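4.2 The tabletops

I'll admit I didn't expect to write this much about tables. When we started the Jurnia survey in October 2023, the plan was to ask people how they looked after their kitchens, and the table was one line on the form. But people kept coming back to it! They'd wave off the stove and the sink and then talk for 15 minutes about oil, wax and that one mark from a hot mug. So we gave the tables a section of their own, and I went back through all 50 home visits to pull out what we had on pale wood (see Figure 2). 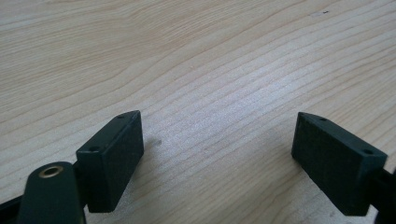
Daner Papers in Home Studies, Vol. 15, No. 2

Figure 2. Pale tabletop with a matte look. Note the wavy arcs toward the upper left and the small dark speck near the top right, with a faint scuff beside it.

Marks that small are easy to miss, and I'd have scored this top as clean on a quick pass. Our Bimavholm scale only asks about stains wider than a coin (a choice I now regret). The owners we talked to in Agudelo saw it differently: on a light surface with fine grain, they told us, a tiny speck bothers them more than a big, even patch of wear. Some had sanded a whole top over one dot. I've kept the original scores in Table 2 anyway, and the notes on small marks are listed separately in the appendix.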